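Siregar Commons > Getting Robots to Do Stuff > Collecting Examples

Wiping a whiteboard: how varied do my recordings need to be before the policy stops cheating?

Posted by felt_and_regret, Monday, June 20, 2022

I'm putting together a set of first-person recordings of people erasing whiteboards. The plan is the usual one. A person wears a camera on their head, wipes a board, and goes home. We pull hand positions out of the video, pretrain on that, and then add a smaller pile of teleoperated runs on our own arm so it learns what its own gripper feels like. The robot then cleans classroom boards at the end of the day, and the world is slightly less covered in arithmetic.

We have 300 clips so far, all from one building at Hullby, which is a teacher training place with more whiteboards than chairs. The trained model does a lovely, confident wiping motion. It does it in the same part of the board every time, whether there's any ink there or not. I moved the writing to the upper left last week and it went on polishing a spot that was already clean, with what I can only describe as pride.

What I have noticed going back through the clips:

People don't just wipe. Most of them put the other hand on the board, some lean, some switch hands halfway. I told everyone "clean the board as you normally would," and it seems everyone's normal is a private matter.

They also keep wiping long after they need to. A good chunk of a typical clip is somebody going over bare white surface, either for streaks or for something to do with their arm.
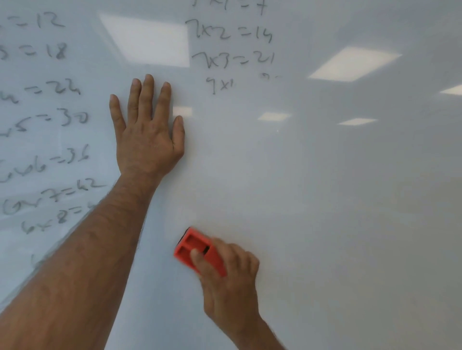

The boards we've got are glossy, and the ceiling lights bounce straight back into the camera. To a person that's a light. To my ink detector it's sometimes a smudge with hard edges and sometimes a hole in the writing. The old marker is also faded enough that half the times tables are closer to a rumor than a line. I had been labeling each moment as "ink" or "no ink" and I'm starting to think that was optimistic.

So, three things I'd like to know before I ask these people to wear the camera again:

Should I tell them exactly how to wipe (top left to bottom right, one hand, no leaning) or leave them alone?

Do I throw out the stretches where they're wiping a clean area?

Do I close the blinds and kill the overhead lights, or keep the glare in?

Budget is two more afternoons. The camera mounts are the Zivus ones, if that matters. They slide down on anyone with bangs.

mopbucket_9 (accepted by poster)

I did almost exactly this in February for tabletops, so most of my advice is just a list of my own mistakes with your nouns swapped in.

Leave the people alone, but don't leave the boards alone. You have the variety in the wrong place. If 300 clips all start with the writing more or less where the last teacher left it, the model has no reason to look at the ink, and it won't. It learns where the hand usually goes. Before each recording, have somebody write on a different part of the board. Small patch in a corner, big patch everywhere, one lonely line down near the tray. Roll a die for the region if you don't trust yourself, and you shouldn't. I thought I was being random and I had put the spill in the same third of the table for a whole afternoon.

Vary the content too. If it's always tables of sums, you'll get a robot that erases math and leaves the spelling list. Drawings, arrows, thick marker, dying marker, one word. Change the height as well, because a tall person's head camera sees the top of the board very differently from a short person's.

On the second hand: keep it in the data, but label it. We used three tags: wiping hand, bracing hand, idle hand. Your arm has one gripper, I assume, so the bracing hand has nothing to copy onto. If you don't tag it, the hand tracker will swap the two now and then, and your wiping path will teleport across the board. Ours did this and the robot responded by slapping the table. It was a memorable demo.

The forearm matters as well. From a head camera, an arm braced against the board can cover a good part of the writing. Any label that says "no ink here" while an arm is in the way is a lie. Add a third value, "can't see," and mask it in the loss. That change did more for us than the next 550 clips.

Don't throw out the wiping on clean surface. Trim it. Some of it is real behavior (overlapping strokes, catching streaks) and your policy needs to know what finishing looks like. I kept 2 seconds after the last visible ink went and cut the rest. What you're missing is stopping. Ask people to put the eraser down and step back when they're done, and record that part. If every clip ends mid-wipe, the robot has never seen anyone stop and will carry on until the battery has an opinion.

Also record some failures on purpose. Leave a bit, notice it, go back for it. Clean recordings teach a robot what to do when everything's fine, and yours won't be.

gloss.coat

Disagree with part of the above, or at least I'd change the order.

Fix the light question first. You asked whether to kill the glare, and the answer is neither all nor nothing. The robot is going to work in rooms with ceiling panels, so if you train in the dark it'll be a genius in the dark. Do half the clips with lights on, some with the blinds up, some with them down. Reflections move when the camera moves and ink doesn't. If you feed in several moments from the video instead of one still, the network has a fair chance of working that out. With single stills, you're asking it to tell a bright patch from a wiped patch on looks alone, and I can't always do that on a monitor either.

For faded marker, drop the yes/no label and use a grade. We go from none to fresh in four steps and two people label the same stills. When they disagree by more than one step, the still goes in the bin. We lost about 11 percent that way and didn't miss it. "Smear" should be its own tag, since a smear wants another pass with more pressure and a fresh line wants a first pass. Pressure, by the way, is something your head camera can't give you at all. You'll only get it from the teleop runs, so spend them there and let the people videos handle where to go.

I'd also give a little instruction, contrary to the first reply. Don't choreograph anyone, but do ask them to look at what they're wiping. People who clean boards for a living stare out the window while doing it, and then you have a wonderful recording of a window.

Bangs: headband under the mount.

teleop_tim_was_taken

just use a spray bottle and a squeegee lol

Real comment though, check the license terms on Cumarach before you upload the clips there for labeling. The free tier used to make everything public, and you've got people's hands in there. Maybe they changed it.

felt_and_regret

Thanks, all. Going with the die, the "can't see" label and mixed lighting. I went back and checked, and not one of my clips shows anybody putting the eraser down. I'll report back after the second afternoon. The squeegee is under review.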